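New songs from Verar

The duo Verar will put out their second record, Undasthorpe, in June. It has only two long songs on each side, and all of them were written on one old guitar with a missing string. The group recorded the music in 3 evenings at a small studio called Kang, with very little added later — a cello on the last song, and some hand claps.

Their first record sold 3,416 copies, mostly at concerts, so the label Dutach is now pressing 3,000 on vinyl for the start. Orders are open from April 2023, and readers of this newsletter can hear the opening song before the others.

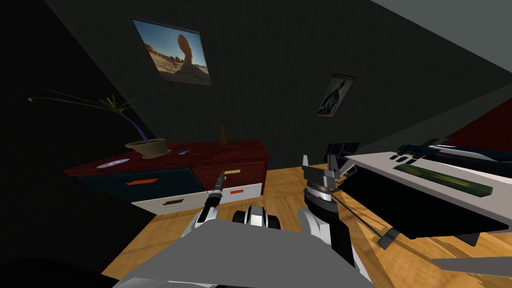 Victor Massawe wrote to us that he heard the new songs in concert and liked the slow one best, but he wishes the singing were a little louder on the record.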